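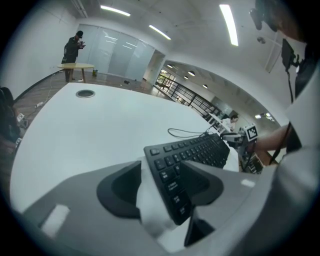 What does the grant pay for in this reporting period?
The award covers the sorting, cleaning and reissue of used office equipment from the Gristmont building, beginning with keyboards and their cables, and the fitting out of the shared work area on the upper floor.

Progress report to the Nava Fund
Submitted by Karla Carrillo, Prindstead Equipment Reuse Program
10/27/18

1. Work completed
The program received 829 items from the three departments that left Gristmont in January. Of these, 190 were keyboards. Each keyboard is laid out on the large white table, checked for missing or worn keys, wiped down, and tested on a desktop computer kept for that purpose. Testing of the keyboards is complete, and 71 were set aside for recycling. The remainder have been approved for reissue.

Cables have taken more staff time than planned. The original schedule, prepared by Leobardo Ochoa, allowed no separate step for them. Black keyboards with attached cords arrived packed together in the same cartons, and the cords must be separated before any unit can be checked.

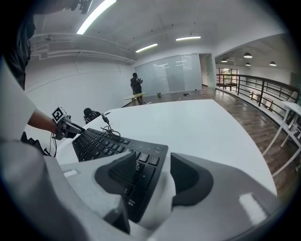 A separate step has now been added to the schedule, and Rigoberto Hinojosa has revised the written procedure accordingly. Cords are to be coiled and tied before a unit leaves the table.

2. Room
The white table and the small light-colored table remain in use. Staff have asked for a second power strip. The floor is to be kept clear on the side nearest the frosted glass wall so that carts can pass. Shelving ordered from Makodgate has not been delivered, and finished units are being held in cartons until it is.

3. Spending
Expenditures are within the approved budget. The program requests permission to move the unspent travel allowance to supplies, chiefly labels and cable ties. No increase in the total award is sought.

4. Next period
Nine offices have requested equipment. Ignacio Mahmoud will arrange delivery once the shelving is in place. Work on mice and monitors will follow under the same procedure. Questions on the inventory should be directed to Heriberto Ayala.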